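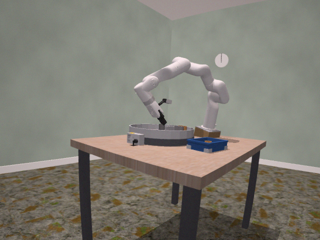
Last changed: October 21, 2018

The Sorting Bench Project: What Happens to a Job When an Arm Takes Half of It?

1. Where the idea came from

Our group spent August at Carrilho, a repair firm that takes in worn parts from small machines, sorts them and sends the good ones out again. We were there to learn about stock control. What caught us instead was the sorting bench, where people stand over a round tub of mixed parts, pick out one piece at a time and lay it in a tray for the next bench. It is steady, fiddly work, and the firm had already been wondering whether an arm could take on some of it.

So that became our project! We set out to answer two questions. Can a single arm on a table do the tub-to-tray part of the job well enough to be worth having? And if it can, what does the day look like afterwards for the people who used to do it?

We built the bench in simulation first, using a package from our department called Zidia, and we ran interviews and observation at the firm alongside it. The model is plain on purpose: one table, one arm, a round tub, a blue tray, a small grey box in front of the tub and a clock on the wall. We gave it a proper room with a floor and skirting boards too, which was a bit of an indulgence, but it helped a lot when we showed it to the sorters. They talked about it as a bench and not as a diagram.

2. The work as it is done now

The sorters at Carrilho work in pairs. One picks and the other checks, and they swap when they feel like it. A full tub holds up to 400 parts. The picker looks for the shape, turns the part over, feels the edges with a thumb and decides. Most of the skill is in that thumb. A part can look perfect and still have a burr on it.

We had written in our proposal that the job was "repetitive and low-skilled", and we would like to take the second half of that back. Several of the sorters can tell where a batch came from by the wear on it, and they pass this on to the workshop as they go. None of it is written down anywhere.

3. The bench in simulation

The arm stands on a block towards the back of the table and reaches over to the tub, with the tray in front of its base. The layout follows a sketch we made with the sorters. Our own first drawing had the tray on the far side of the tub, and they told us straight away that anyone collecting it would have to lean under the arm.

We ran 1,174 picks altogether. The first 1,000 used a fixed set of instructions so that we could compare them fairly, and the rest were for trying out changes to the approach angle. The gripper comes in on a slant, and getting that slant right took far more of our time than we had planned for.
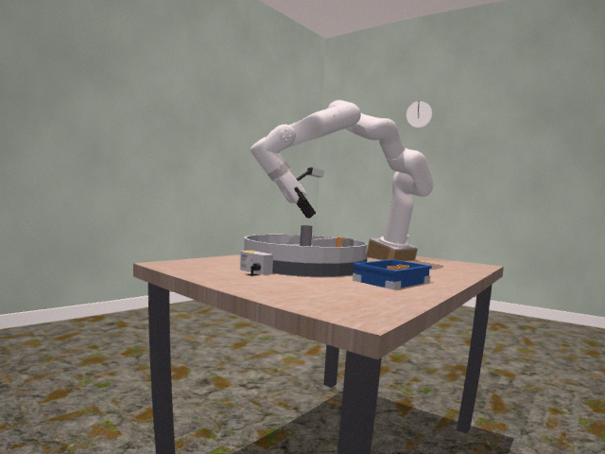
Figure 2. The empty gripper's position over the tub, with the upright cylinder below it.

Tall parts that stand upright were the kindest to us, as there is plenty to get hold of. Small parts lying close to the tub wall were the hardest. The gripper needs room on both sides, and next to the wall it often hasn't got any. A person just slides the part out with a fingertip – we watched this happen dozens of times before it struck us as something worth noting.

We tried two planning methods. The one named Jorier works out the whole path before the arm moves. The one named Rurkov makes small corrections on the way down. Jorier gave smoother movement and was easier to predict, and the sorters much preferred it when we played both back to them. Rurkov coped better with parts near the wall. We have kept Jorier as the main method for the reason the sorters gave: if you are standing next to an arm, you want to know where it is going next.

4. What would change for people

This was the part of the project we enjoyed most, and it is also the part where we changed our minds most often.

The pair would be split up. With an arm picking, only the checker is left at the bench. Everybody we talked to raised this before they raised pay or speed. The talk between picker and checker is how new starters learn, and it is how problems with a batch get noticed early. One sorter said the arm would be "fine company for about 20 minutes".

The pace would belong to something else. At the moment a pair slows down for an awkward batch and speeds up for an easy one. An arm running at a set rate takes that away unless the checker can alter it. We think the speed control should sit at the bench, within reach, and should not be locked.

Sore wrists and shoulders came up a lot, and here people were hopeful. Two of the longest-serving sorters said they would gladly hand over the reaching and keep the checking. That cheered us up, to be fair, after a fortnight of hearing what was wrong with our plan!

There would also be new jobs to do: filling the tub, freeing stuck parts, deciding what to do with pieces the arm leaves behind. These sound small, but somebody has to be trained for them and given time for them, and the firm's first costing had not included either.

5. What we would suggest

Let the arm do the easy parts only, and leave the wall-huggers and the oddly shaped pieces in the tub for a person. Keep two people at the bench for the first few months, even if it looks wasteful on paper. Put a notebook or a screen beside the tray so that what the sorters know about each batch gets passed on. Ask them again about the layout once a real arm is in, as a drawing only goes so far.

6. Limits and loose ends

A simulated part has no burr on it. We can say something about reach, layout and grip, but nothing about feel, and feel is a good share of the job. Our interviews covered the day shift only. We also never tested greasy parts, which the sorters mentioned with some relish.

The next group has asked for our Zidia files, and they are in the shared project folder with the interview questions. The notes on approach angles are in there as well – they are long and in no sensible order, so start with the file on upright parts.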